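Kurholm mattress topper, 11 weeks in

I bought the Kurholm after one too many stiff Sunday mornings (my old mattress has a dip you could lose a cat in). 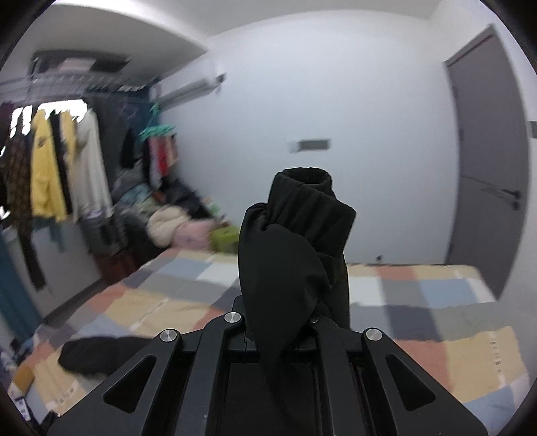

Does it sleep hot? A little in June, with the window shut, but a cotton sheet fixed most of it for me.

I paid 200 dollars and I'd do it again! My hips love it. The corner straps are the weak spot, they slide off if you toss around like I do. The smell took a few days to clear too, so air it out first.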